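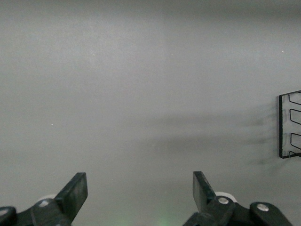 4 min read

I have been meaning to write about cups for a while now, which I realize is not the sort of opening that makes people put the kettle on and settle in, but bear with me. Small cups in particular. I have a weakness for them, and it has been with me since my aunt kept a row of them on her kitchen windowsill and let me line them up by color while she cooked. I must have been four. I still line them up by color.

The trouble with small cups is that they don't want to live anywhere. Plates stack, bowls nest, big mugs hang from hooks and look rather handsome doing it. A little cup goes to the back of the cupboard behind the measuring jug and stays there until you move house. When I finally cleared out the high shelf over the stove in September I found two I had completely forgotten, one of them with a birthday candle in it (pink, half burned, and I have no idea whose birthday).

So racks. I have been on a bit of a rack kick, as Solange will tell you, because she has had to listen to me on the phone about it more than once. My feeling is that there are two kinds of people in this matter. Solange wants her storage to vanish. She loves clear acrylic, the sort with slots cut in it, and she says the whole joy of it is that you see the color of the counter right through and your kitchen looks twice as big. I do understand. Her kitchen is the size of a generous closet and she has made it feel airy, and I have been jealous of it for years.

I am more of a wire person, myself. Black wire, if I can get it. I like a rack that looks like a rack, and I like how anything pale stands out against it. My first one came from Skillutari, the secondhand place behind the bus station, and it cost me next to nothing and wobbled until I bent one of its feet back with pliers. It's still going! The acrylic one I bought later to please Solange does very well too, as long as you wipe it with something soft. I used a scouring pad the first time and I won't be doing that again.

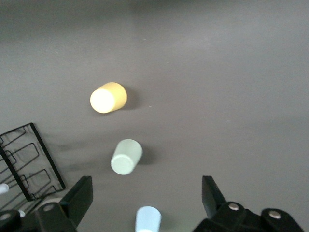
Pastels are the other half of this. I used to think of them as nursery colors and steered well clear, and then Rhea Dela Peña brought some to a picnic, all butter yellow and mint and the palest blue, and I came right around on the subject before the lemonade was finished. Yellow is the one that changes most, I find. In strong light it bleaches almost to white at the edge, and then toward evening it goes warm and rich and you want to eat custard out of it. Mint can look a bit gray next to it, but put it beside blue and it wakes up again. And the blue is the one guests always reach for, so if you have a favorite, hide it.

What you put underneath matters more than I would have guessed. My old tablecloth had a big red check on it and the poor cups just disappeared. Plain gray is wonderful for them. Rhea has a gray table and everything she sets on it looks considered, even the post. I've gone so far as to price up a tin of gray paint at Lapiņa, 37 for the small one, which seemed steep to me for one tabletop, so I came home to think it over and had a biscuit instead.

A word on tipping, because small cups do tip. If one is a bit narrower at one end it will roll in a curve when it goes over, so at least it tends not to head straight for the floor. I let children play with them as much as they like. Severin's youngest spent a whole afternoon at my table knocking them down and setting them up again and was no trouble to anyone, and I got the beans done.

For washing, I do mine by hand in the bowl, last of all, when the big things are out of the way, and I turn them upside down on a tea towel before they go anywhere near a rack. If you put them straight on the wire you get a drip line along the counter and then you're wiping twice. Arūnas puts his in the dishwasher and says I'm fussing. He has also lost a good many down behind the bottom basket over the years, so I will keep fussing.

I still haven't decided about the paint. If any of you have done a kitchen table in gray and lived with it through a winter, do leave me a note underneath and tell me whether it shows the crumbs. My mother says everything shows the crumbs.

80 shares
2 comments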